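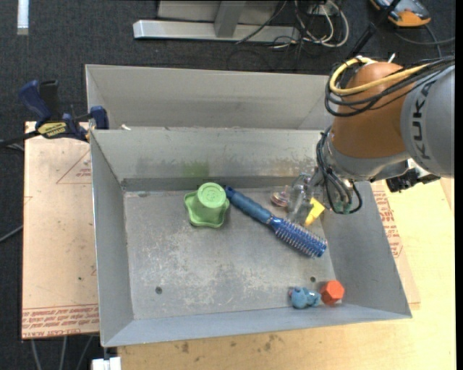

4. Labelling your bins and shelves

Labels fail more often than the printer does, and most of the failures we hear of come down to where the label was put. The Fullstead 2 will print a clean label on any roll that fits it, but it has no say in what you stick that label to. Take a sheet-metal bin with grey walls that flare outward: a label on the slope tilts away from the person reading it, and one on the floor of the bin gets scratched by whatever is dropped in there. Stand a second bin close behind the first and only the top of its back wall and the slanted corners show over the rim, so a label low on the front is no use to anyone. Decide on the spot before you print. You will save a lot of tape.

4.1 Before you start

You will need the printer, a charged battery or the mains adaptor, one roll of label stock and a clean dry cloth. The box also holds a plastic scraper. It works, but an old library card does the same job.

The packaging says "sticks to anything". It was written by the sales office at Itis and not by the people who wrote this manual. Standard stock does not stick well to oily metal, powdery paint, raw timber or anything that is cold to the touch. Heavy stock does better on the first two and no better on the others.

Note: The printer can read the width of the roll. It cannot tell standard stock from heavy stock. If you change from one to the other, you have to tell it (see 4.3, step 6).

4.2 Preparing the surface

1. Wipe the surface with the dry cloth. If the cloth comes away black, wash the surface with warm water and a little dish soap, then dry it.
2. Leave it until it is completely dry. Overnight is best for anything with a seam or a folded edge.
3. Press a scrap of blank stock onto the spot and peel it off slowly. If it lifts with no pull at all, the surface is still dirty or the stock is wrong.
4. Mark the top corners of the label lightly in pencil.

Caution: Do not use petrol, thinners or brake cleaner. They strip some paints, and they leave a film that the glue hates. The "label prep wipes" sold as an accessory are safe, but in our own trials they did nothing that dish soap didn't.

4.3 Loading the roll

1. Switch the printer off.
2. Slide the grey catch to the left and lift the lid. The catch is stiff on new units.
3. Drop the roll in with the loose end coming over the top, towards you.
4. Feed the end under the roller until a finger's width shows at the front.
5. Close the lid. Push on both sides. Pushing in the middle can leave one side open, and the printer will happily carry on and print crooked.
6. Switch on, open the Stock menu and choose Standard or Heavy.
7. Press Feed. One blank label should come out straight.

Note: If the screen says ROLL OK, it means there is a roll in the printer. It does not mean the roll is in correctly. We have asked for this wording to be changed.

4.4 Choosing what to print

1. Choose New Label.
2. Type the bin name on the first line. Keep it short. A name that needs two lines is usually two bins.
3. Leave the second line empty unless you have a real use for it. Stock counts do not belong on a label, as they are wrong by lunchtime.
4. Choose the text size. Print one at Large and look at it from where people will really be standing.
5. Choose whether to include a barcode. If you don't own a scanner, the answer is no.
6. Press Print.

Note: Auto Layout fills the label edge to edge and picks the text size for you. It makes good address labels and poor bin labels. Turn it off under Settings, Layout.

4.5 Sticking it down

1. Peel back one end of the backing only.
2. Line the label up with your pencil marks and press that end down.
3. Draw the rest of the backing away while smoothing with the scraper.
4. Rub firmly over the whole label, corners last.
5. Leave it alone for a day before washing the bin or stacking anything against it.

Caution: Keep labels off rims, folds and bends. A label wrapped over an edge starts lifting from that edge, and heavy stock lifts sooner because it is stiffer.

4.6 Print life

The head is rated for 3,000 labels. Treat that as a figure for small text on clean stock - large black blocks and barcodes wear it faster. Clean the head with the supplied swab every 100 labels, or whenever a thin white line runs through the print. If the line is still there after two cleanings, a third won't shift it. Order a new head, part name Guvholm, and fit it as shown in section 6.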